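Does randomising the kitchen really help a policy trained in sim?
Sosar

I've been following the Plistton recipe and my arm gets 94 out of 100 drawer pulls in the kitchen it trained in, then falls apart in a new one. Do I need more layouts?

Deligiannis
Yes! I had just 2 layouts at first and it simply memorised them. Going to 10 fixed most of it for me – swap the cabinet colours and worktops too.
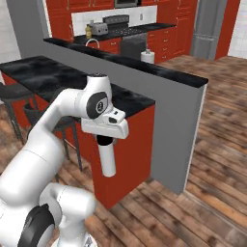

I'd also shift the arm's starting pose a bit each run, and keep a couple of kitchens back for testing.

Zurnex
more data lol

Comments
Same problem here, following.
Did you vary the lighting as well?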